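How to sort a big bag of snacks before you put them away

Posted in December by the Pramton home pages
12 comments -- 5 shares

When we come back from the big shop before the holidays, the snacks are always the last thing to find a place. For many years I pushed them into the cupboard as they were, and in spring I was finding old crackers at the back. Now I do it in a more careful way, and it takes me nearly 12 minutes.

First, choose a wide flat place. A table is good, but I like the bed, with a washable quilt on it. Empty everything out in one pile and keep the shopping bag near you for the rubbish.

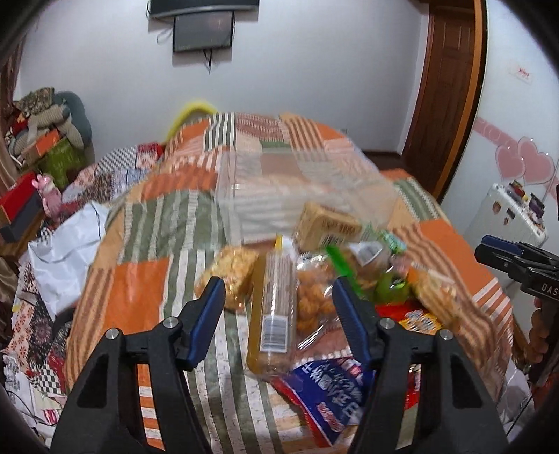 Next, make two groups. In the first group go the things that break easily, such as stick biscuits, wafers and thin crackers. In the second group go the puffed snacks, which are light but need a lot of room.

Look for the date on every packet and turn it to the front. If the print is very small, write the month on a piece of tape -- a pencil does not hold on plastic.

Put the puffed snacks in the cupboard first, at the back and standing up. The biscuits go in front of them, in a box with hard sides. Small wrapped sweets can live in a jar.

An opened bag should be folded twice and closed with a clip, and eaten within 5 days.

Last updated: December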